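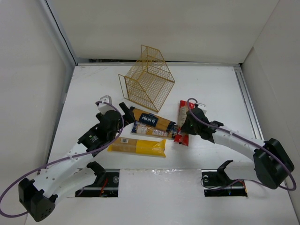 Vondmont writes and edits supplier communications for companies that sell everyday goods. When a manufacturer changes a recipe, closes a plant, raises a price or takes a product off sale, a lot of people have to be told, and most of them are told by letter or email. Retail buyers, haulers, packaging firms, growers and the company's own staff all need slightly different versions of the same news. Three packaged food items lying beside a gold wire basket are a very small amount of shopping, and any one of them can have dozens of businesses behind it who expect to hear from the brand owner before they read about it somewhere else. Our work is to make sure the letters go out on time, agree with one another and can be understood on first reading.

Home About us Services Notice library Careers Contact

Who we are

We are a communications firm with offices in Arbridge and Altach. The Arbridge office handles English-language work and is where most of our writers sit. The Altach office handles German and French, and coordinates the freelance translators we use for other languages. We are owned by the people who work here. There is no outside investor and no parent company.

We do not do advertising, media relations, lobbying or social media. Clients who need those things usually have an agency for them already, and we are used to working next to one. If a journalist calls us about a client, we pass the call to the client's press office and tell the account lead that we have done so.

How the firm started

The firm was set up by Digby Rutherford and Edeltraud Leitner, who met while working on opposite sides of the same problem. Digby was in the purchasing department of a grocery wholesaler and received several hundred supplier letters a month. Edeltraud was in the corporate affairs office of a dairy business and sent a good many. They compared notes at a trade meeting and found that a letter that had taken her office a week to approve had been filed by his without being read past the first paragraph. The price change was in the fourth.

Their first piece of paid work was a rewrite of that letter. The dairy business used the new version as its template for several years. For a long time after that the firm did nothing except rewrite other people's templates, and template work is still a large part of what we do.

The Altach office opened when Edeltraud moved back to be nearer family. It was meant to be one desk. It now takes up the upper floor of a former textile showroom, and the German-language side of the business is growing a little faster than the English one.

What we do

Supplier and customer notices. We draft, edit and version notices for a single event, such as a site closure or a change of payment terms. We normally need the facts, the list of audiences and the name of the person who can approve wording. A first draft takes two working days.

Template reviews. We read everything a department sends out on a regular basis and report on what is unclear, duplicated or out of date. Our largest review so far covered 3,549 separate letters and email templates held by one company across its purchasing, quality and logistics teams. Many were near copies of one another with a different signature. The set that replaced them has 79 templates, and the client's own staff maintain it.

Product withdrawal packs. These are prepared in advance and kept on file. A pack holds the retailer notice, the distributor notice, the staff briefing, the point-of-sale text and a script for the customer phone line. We review each pack with the client every May. Legal advice stays with the client's lawyers, and we will not issue a pack that they have not seen.

Training. We run half-day sessions for buyers, account managers and quality staff who write to outside companies as part of their job. Groups are kept to up to 7 people so that everyone's own writing can be looked at. We ask participants to bring something they have already sent.

Project Dağdelen

Dağdelen is our internal name for a piece of work that has been running alongside client projects for some time. It began as an attempt to find out how long supplier notices sit unopened, and who in the receiving company ends up dealing with them. Participating clients let us follow a notice from the moment it is approved to the moment somebody acts on it, with the agreement of the company receiving it.

The findings go to the participating clients first and then, with names removed, into our notice library, where anyone can read them. Two points have come up often enough to change how we work. Subject lines that carry the effective date tend to be forwarded to the right person sooner. Attachments tend to be opened late, so we now put the substance of the notice in the body of the email and use the attachment for tables and part numbers only.

The library also has sample wording for common situations. It can be copied and adapted without asking us. We would like to hear about it if a sample turns out to be unclear in use - corrections from readers have improved several of them.

How we work with clients

Every client has one account lead and one second reader. The account lead writes or commissions the draft. The second reader sees it cold, with no briefing, and marks anything that would make a supplier pick up the phone to ask what it means. The draft does not leave the building until those marks have been dealt with.

We charge a fixed fee for each notice or review, agreed before we start. Longer contracts are priced by the quarter. We do not charge extra for a second round of changes, but a third round is usually a sign that the facts are still moving, and at that point we will suggest stopping until they have settled.

There are some jobs we turn down. We will not write a notice that is meant to be hard to follow, or one timed to arrive after the deadline for replying to it. We will not write to a supplier in the client's name if the person named in the signature has not read the text. These rules are in our standard terms, and we have lost work over them.

Confidentiality

Most of what we see is commercially sensitive. Client files are held separately by account, and staff have access only to the accounts they work on. We do not publish a client list. If you would like a reference, tell us what sort of work you have in mind and we will ask a suitable client if they are willing to speak with you.

We do work for companies that compete with one another. Where that happens the account leads and second readers are different people, and both clients are told that a competitor is on our books, without being told which one.

The people

Digby Rutherford runs the Arbridge office and is responsible for template reviews and training. He still reads incoming supplier letters for one client each week, mainly to keep in practice.

Edeltraud Leitner runs the Altach office and is responsible for languages, withdrawal packs and Dağdelen. She is the person to contact about taking part in the project.

Our writers come from purchasing, quality control, food science, law and local newspapers. There are 7 account leads across the two offices. New writers spend their first months as second readers before they take on accounts of their own, and anyone who prefers second reading may stay in that role on the same pay scale.

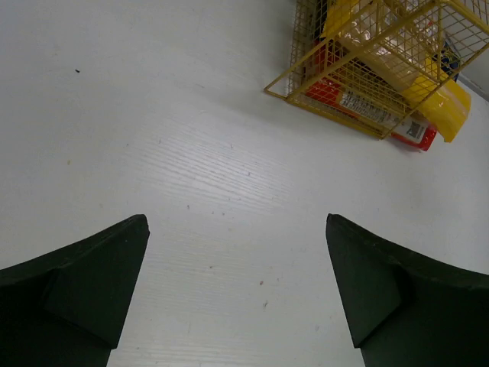

Working here

We advertise all jobs on the Careers page and do not use recruiters. Applicants are sent a short editing test, and we pay for the time it takes. Please do not send a portfolio of published work unless we ask for it. A letter telling us what you have done and why you are applying is enough.

Hours are flexible outside a core period in the middle of the day. During a product withdrawal the account lead and second reader may be asked to work late, and that time is given back the following week.

Contact

New inquiries should go through the form on the Contact page, in English, German or French. Please say which country your suppliers are in and whether there is a date by which the notice has to be sent. Existing clients with an urgent withdrawal should call the number on the inside cover of their pack.

Page last reviewed March 29, 2024

Terms of business Privacy Accessibility Notice library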